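An Open Day at the Evby Automation Workshop

Illia Dovhaniuk

In October I was invited to attend the open day held by the Evby automation workshop, which occupies the ground floor of the former Tarenier print building. I have attended similar events in the past and have generally reported on them in brief. On this occasion the program was full enough, and the staff were candid enough, that a longer account seems appropriate for readers of this blog.

Visitors were received at nine in the morning. The organizers had set a limit of 100 guests for the day, divided into small groups, and each group was given a printed schedule and a floor plan. My own group consisted mainly of people from furniture making and light assembly, with two teachers from a technical college. Safety glasses were issued at the door and collected again at lunch.

The opening remarks

The workshop lead gave a short address on the purpose of the project, which carries the name Zuvden. Its stated aim is to find out which tasks in a small workplace can be handed to a robot arm without rebuilding the workplace first. The staff do not clear the room before they begin. Cardboard, cables and wrapped goods stay where they would normally be, and the arm is expected to cope with them.

According to the figures presented to us, the team had logged 3,944 attempts since the project began. Of these, 2,927 were rated as complete, meaning that the arm reached its target and returned to its resting position with no help from the operator. We were told that the remaining attempts are kept and reviewed with the same care. One guest asked whether the figures included practice runs by new operators. They do, and I was pleased to hear the question answered so directly.

The demonstration

The main demonstration dealt with movement close to soft and reflective materials. Plastic film is a known difficulty in this kind of work. It shines, it shifts when touched, and it gives a camera very little to hold on to. Upholstery presents a different problem, as a cushion has no firm edge and its outline changes with every fold. The presenters had chosen to treat the two together, and the wrist camera view was shown on a large monitor so that guests at the back could follow.
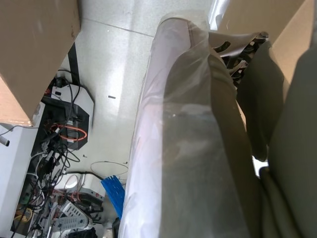
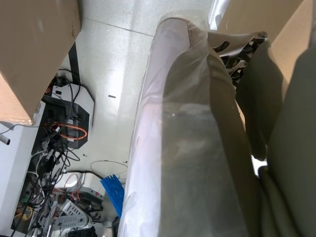
Both views: plastic wrapping in the center, dark fabric to the right, and the cables and equipment on the tiled floor to the left.

What the operators explained

After the demonstration, each group was allowed fifteen minutes with the operators. Our group used most of this time to discuss the wrist camera. I had assumed that a camera mounted so near the tool would show only the tool and the object directly before it. In practice a good deal of the room comes into view, including the boxes and the power strip, and the software must learn which of these things matter to the task and which do not.

A member of our group who works at Çetinkaya, a maker of office seating, raised the matter of loose cable. In his plant, any cable lying on the floor near a moving machine would be reported at once. The operators replied that a production site would of course be held to a stricter standard, and that their own written procedure requires a check of every cable path before the arm is powered. They offered to send him the procedure. I requested a copy as well and have since received it. It runs to four pages and is clearly written, although the section on emergency stops would benefit from a diagram.

There was also some discussion of speed. The arm moves slowly by the standards of a production line, and more than one visitor remarked on it. The workshop has set a low limit on purpose while guests and trainees are present. I would have liked to see a faster run behind a guard, and I made that suggestion on the feedback form.

The afternoon session

Following lunch, the program moved upstairs for a talk on record keeping. Attendance was thinner, which was regrettable, as I found it the most useful hour of the day. The speaker described how each attempt is stored with the camera view, the joint positions and a short written note by the operator. A total of 1,317 notes had been reread by a second person at the time of the visit. The second reader disagreed with the first more often than the team had expected, chiefly on whether light contact with a nearby object should count as a fault. The rating guide has since been amended, and light contact is now entered in its own column.

I asked whether the older notes would be rated again under the new guide. No decision had been made. In my view they should be, as the earlier totals cannot be fairly compared with the later ones until the work is done.

Practical information for future visitors

The workshop intends to hold a further open day in the spring. Places are allotted in the order in which requests arrive, and groups of more than six are asked to write in advance. The entrance on the courtyard side has a ramp. Parking is limited, and the bus stop at the end of the street is the better choice. Visitors should wear closed shoes and should leave large bags at the reception desk, where numbered tags are provided.

Photography by guests is permitted on the ground floor only. Those who attend mainly for the demonstration are advised to request a morning group, as the floor is less crowded before eleven and the operators have more time for questions.

I wish to thank the staff at Evby for their hospitality and for their prompt replies to my letters after the visit. Any corrections they send to this account will be added to this page with the month in which they were received.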